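Walen reading room windows to get new straps

The upstairs reading room at Walen will have its windows cleaned and its old pull straps replaced in May, the Mustine Trust has said. The work will cost nearly 3,000 pounds and take in eight windows.

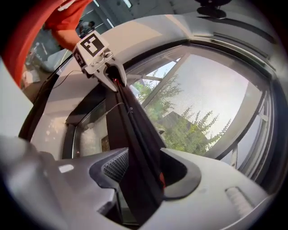 A dark fabric strap at one of the windows, with the trees behind.

Margareta Dumitrescu, who manages the building, said the sill tracks gather dust and would be brushed out first. "People like to sit there with the window open," she said.

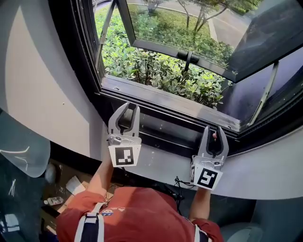

The room will close at 2 pm while the work is done. Readers can use the ground floor as normal.

Recent items
Coetzee Lane footpath reopens
Wananska choir seeks altos
Parking changes at Walen

We use cookies to improve this site. Accept | Settings
© Walen News | Contact us | Back to top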